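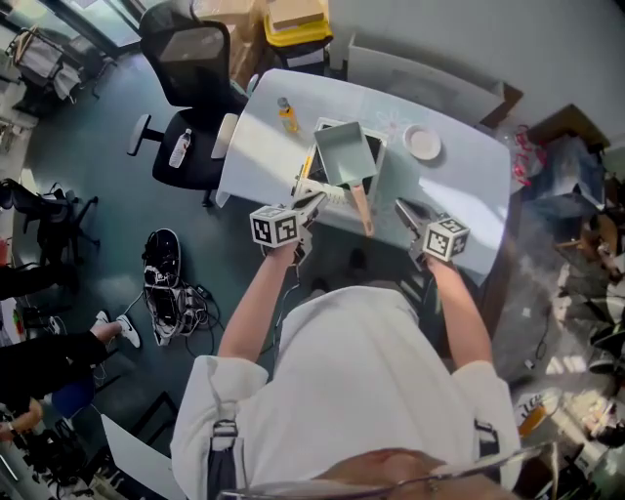

The Long Count at Burkivik
Jun 29, 2021

The target is 4,000 demonstrations, and the count stands at 533. Ea Thorlacius, who runs data collection at Burkivik, keeps the number on a sheet by the door and updates it once a day. More often than that, she says, and people start to hurry.

Each demonstration is one short task done by hand. The operator holds a gripper in each fist, picks up a small pan by its handle, moves it to a goal position and lets go. No robot arm is involved at this stage. The cubes on the grippers carry black square markers, and software uses them to recover where each gripper was and how it was turned. Jaw opening is logged separately. The learning system, called Prerneck, is trained on those tracks together with the video.

Handles are harder than they look. A person corrects a bad grasp without noticing, with a small roll of the wrist, and the correction goes into the record along with everything else. Thorlacius wants some of those. "If every grasp is clean, the policy has no idea what to do when it's two centimeters off," she says. What she does not want is a pause. An operator who stops to think teaches the system to stop, and it has no way of knowing when to start again.

Kimutai Kinyua reviews the takes. He rejects any in which a marker is hidden too long, usually by a forearm or by the other gripper. Rejected takes are labeled Redo and go back in the queue with the same starting layout. Roughly 40 are waiting now.

The lighting is left alone. An earlier set, recorded in November under lamps, produced a policy that lost the pan whenever the sun reached the table. Sunlit takes are now kept and tagged.

Operators work in blocks and then swap. Védís Kirkegaard, who has recorded the most, reaches from above and slightly to one side, and early versions of Prerneck did the same — even when the layout called for something else. Her share of the training set has been capped. The next object is a lidded pot, and the jaws will need new pads first.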